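Drarar to replace mattresses and bed bases across Olley student residences

2023-11-02

For immediate release

Drarar, the contract bedding supplier, has been appointed to replace mattresses and bed bases in the Olley student residences. The agreement runs for five years and covers 1341 study bedrooms. Work will start in April, during the spring vacation, and will continue in stages as rooms fall vacant.

The contract was awarded after a tender in which bidders were asked to price supply, delivery, removal of old stock and yearly inspection as a single service. Earlier purchases at Olley were made building by building, which left the residences with several mattress depths and base heights in use at once. Fitted protectors bought for one building did not always fit the beds in the next.

Under the new agreement every standard room will receive the Pukum mattress, a pocket-sprung single with 200 mm overall depth. The cover is a woven fabric with a wipe-clean underside and is closed by a zip on three sides, so that it can be taken off and laundered between tenancies. The mattress is single-sided. It should be rotated head to foot twice a year and does not need to be turned over.

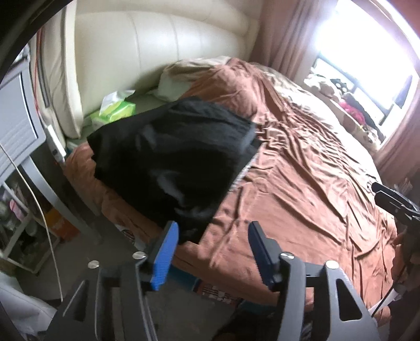

Bed bases will be supplied in one height across all buildings. The base has a slatted deck with a centre rail and is delivered in two parts for use in buildings with narrow stairs. Replacement slats can be fitted without removing the base from the room. Drarar will hold a stock of slats, rails and fixings for the length of the contract, and for a further year after it ends.

A trial of the Pukum mattress was carried out in one Olley building over the last academic year. Residents were asked to complete a short survey at the end of their tenancy, and 89 per cent of those who replied rated the mattress as comfortable or very comfortable. The most common complaint concerned the first version of the cover, which was said to slip under a fitted sheet. The fabric on the upper face has since been changed to a coarser weave.

Sagging at the front edge, where residents sit to put on shoes or to work with a laptop, was the main reason for early replacement of the previous stock. The production version of the Pukum has a firmer row of springs along both long sides. Drarar has set a limit on the permitted loss of height at the edge, and any mattress found to exceed that limit at the yearly inspection will be replaced at no charge to Olley.

Old mattresses will be collected by Hsueh, which will act as recycling partner to Drarar for the full term. Items will be bagged in the room and taken to the Hsueh depot, where steel springs, foam and textile are separated by hand and by shredder. Steel will be sold for re-melting. Foam that is clean and dry will be processed into carpet underlay. Stained material cannot be recovered in this way and will be sent for energy recovery. Hsueh will issue a weight certificate for each load, and a yearly total will be given to Olley for its waste return.

Residents in affected rooms will receive written notice before any visit. They will be asked to strip the bed and to clear the floor on the side nearest the door – no other furniture needs to be moved. Rooms occupied through the vacation will be left until the summer unless the resident asks for an earlier date. Protectors and bed linen are not part of the contract and will continue to be supplied under existing arrangements.

Rooms adapted for disabled residents are being dealt with separately. Adjustable and profiling beds will be surveyed before the main works begin, and replacements will be ordered to suit each room.

About Drarar

Drarar makes and supplies mattresses, bases and headboards for student housing, hostels and staff accommodation. The company offers delivery, installation, inspection and end-of-life collection under fixed-term contracts.

Notes to editors

The dimensions given are nominal. Technical data sheets for the Pukum mattress, including cleaning instructions and fire test results, are available from the Drarar press office on request.

Ends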